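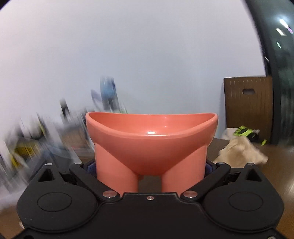 Does switching to "plant-based" plastic dishes really cut anyone's carbon footprint? I run the kitchen supplies for a small summer day camp, and a sales rep from Sokolon has been after me since February to replace all our plastic bowls with theirs, which are made partly from sugarcane. Our current ones are ordinary plastic, wide and shallow with a rolled rim, like the coral-orange one in the photo. They're fine. They've been through the dishwasher more times than I can guess and they still look glossy. The brochure says the new ones are "carbon neutral from field to table" and that we would save 197 kilograms of CO2 a year by changing over. I can't find out where that number comes from. When I asked the rep, she sent me the same brochure again.

My director likes the idea because it would look good in the parent newsletter. I'd like to know if there's anything behind it before I spend the money. We have 49 kids at a time and the bowls get used twice a day while camp is running. Also, what would I do with the old ones? The rep said "recycle them," but our town's list doesn't mention dishes at all.

Posted July 25, 2022 by campkitchen_dee

Pongsak Saengthong

I'd want to see the math too, and I suspect you won't get it.

Start with what the number is being compared to. A saving has to be a saving against something. If the brochure compares their bowl to a brand new bowl made from oil, that tells you which one to buy if you need bowls. You don't need bowls. You already have them, and the emissions from making them happened years ago. Throwing them out doesn't take any of that back. What you'd be doing is adding the emissions from making and shipping the new set, whatever those are.

Next, "made partly from sugarcane." Which part? A product can be mostly regular plastic and still get a leaf printed on the box. Ask for the percentage by weight and ask who tested it. There are lab tests that can tell plant carbon from fossil carbon, so a company that has had it done should be able to send you a report with a lab's name on it.

Then "carbon neutral." That usually means they added up the emissions they chose to count and bought offsets for them. Some offsets are decent and plenty are junk. Sugarcane takes in CO2 while it grows, sure, but it also takes fertilizer, fuel, land and a factory to turn it into something you can eat cereal out of. If the land was forest a few years earlier, the whole claim can go the other way. I have no idea whether that applies to this company. You'd have to ask, and they'd have to know.

I'd send the rep four things in writing: the full study behind the 197 figure, what's being compared, how many years of use they assume for each bowl, and the offset details including who keeps the registry. If the answer is another brochure, there's your answer.

As for your old ones, keep using them. Take out any that crack or get deep scratches where food sits.

ravine_road

We did this at our church hall, different brand (Dalance). They were nice bowls, no complaints. They cost more, and one box came with chips in it. I think it's good to support companies that are trying, even if it isn't perfect. Everybody has to start somewhere, and if nobody buys the stuff they'll quit making it. The old ones we gave to a thrift store.

Can't help with the numbers, sorry.

tallgrass_9

I agree with most of what Pongsak wrote, but I think it skips the bigger point, so I'll be the grump.

Even if the brochure is completely right, look at the size of it. 197 kilograms a year is a small number next to the rest of what a camp does. One full tank of gas in a decent-sized van puts out a good chunk of that. If your camp runs a bus or has an old fridge or serves beef a couple of times a week, any of those will beat the bowls easily. Changing one lunch a week from burgers to beans would do more, and it would cost less than nothing. It won't photograph as well for the newsletter.

Where I'd push back a little is on "keep using them" as if that's free. Washing counts. Over a long enough life, the hot water can add up to more than the bowl itself, and that's true for any bowl, sugarcane or otherwise. So run full loads, skip the heated dry if your machine lets you, and see if the water heater is set hotter than it has to be. Check your health code first. Commercial kitchens have minimum temperatures and you don't get to bargain with them.

On disposal, watch out for one more thing. "Plant-based" and "compostable" are two different claims, and reps like to let you mix them up. Some sugarcane plastic is chemically the same as the regular kind and will sit in a landfill just as long. Some of the compostable kind only breaks down in an industrial facility. I used to haul for one, and we pulled that stuff out and trashed it because it took too long. Call your nearest site and ask if they'd take it before you believe the label.

If your director needs something for parents, tell them the dishes are reused every day and nothing single-use goes on the table, assuming that's true. I'd leave kilograms out of it altogether.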